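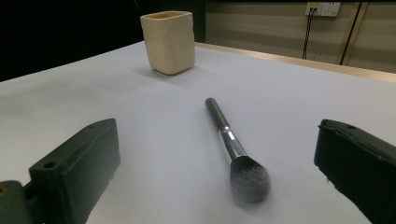 Fig. 1. Makeup brush with a black handle, silver metal ferrule and rounded head.

Week 4: Where Bristles Come From, and Why a Town Would Care

Welcome back, everyone. Last time we spent so long on soap (my fault, I do love soap) that we never got to the brush trades, so tonight's handout picks up there and carries us as far as the first factories. Please keep it with your Week 2 notes on home workshops, because I'll be going back and forth between the two.

For most of their history, brushes were made from whatever the local animals had to offer. Hog bristle was the workhorse: stiff, springy, and split at the tip, so that it holds paint nicely. Softer hair from squirrels, goats and ponies went to artists, gilders and, later on, the people who sold face powder. Sorting was the slow part. Hair had to be washed, combed, and laid with all the tips facing the same way, and then graded by length, and a good sorter could tell two grades apart with her fingertips while carrying on a conversation across the bench.

Our main case this term is the Lollar works, which began as a family kitchen business and at its height sent out 2,000 brushes a week. The wage book we'll be reading lists 26 sorters, nearly all of them women, and most of them paid by weight. Have a look at how the pay drops every July. I have my own ideas about that, but I'd like to hear yours first!

A word on the ferrule, since it comes up in the reading and trips people up every year. It's the metal collar that joins the head to the handle. Older brushes were often bound with string or wire, or set in a quill, and the change to metal meant brush towns suddenly needed metalworkers too. The Echeverría shop, two streets over from Lollar, started out making lamp parts and ended up making almost nothing but ferrules.

Synthetic filament arrives in the twentieth century, beginning with nylon, and toothbrushes were among the first to change over. We'll leave that story for Week 6, along with the Vemton merger.

For Friday: read the Lollar wage book extract, pages 2 to 4, and the short Echeverría letter. Bring a brush from home, any kind at all, old paint included.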